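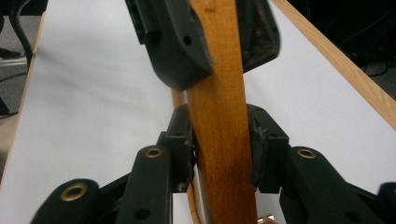 Figure 1. Wood with an orange-brown finish and faint lengthwise grain.

Surface Finishes on Interior Woodwork in the Cloltthorpe Reading Rooms
Student Project Report
Svenja Grube and Kipchumba Massawe

1. Background

The Cloltthorpe Reading Rooms were built as a subscription library and now serve as a public study space. Shelving, handrails and window trim have been refinished several times, and the building's records do not say which products were used. The present project set out to record the condition of the finish in the public rooms and to compare three methods of cleaning that could be carried out without closing the building.

2. Survey

The survey covered 16 rooms and corridors between February and May. Each length of trim or shelf edge was given a number and graded from 0 (no visible wear) to 4 (bare wood). A total of 1,222 lengths were graded. Both authors graded the first 300 separately in order to check agreement. Where the two grades differed, the length was examined again and a single grade was entered.

Wear was heaviest on the handrail of the east stair and on the shelf edges nearest the Görtz Room entrance. Window trim on the south side showed fading but little loss of finish. Trim above head height was in good condition throughout, although dust had settled into the finish in the upper gallery.

3. Cleaning Trials

Trials were limited to spare shelf boards held in the basement store. The methods were dry brushing, a damp cotton cloth, and a mild soap solution followed by a clean damp cloth. Each method was applied to separate boards by the same person.

Dry brushing removed loose dust but left hand grease in place. The damp cloth gave an even result on boards graded 0 or 1. The soap solution removed the most dirt and dulled the finish on boards graded 3, where the wood was already partly exposed.

4. Limits of the Work

No samples were taken for laboratory testing, and the report makes no claim as to whether the finish is shellac or varnish. The Jirnano collection room was closed for rewiring during the survey period and is not included.

5. Recommendations

The damp cloth method should be adopted for routine cleaning of lengths graded 0 or 1. The east stair handrail should be inspected by a conservator before any further cleaning. Grading sheets have been deposited with the Cisar Library and may be consulted at the main desk.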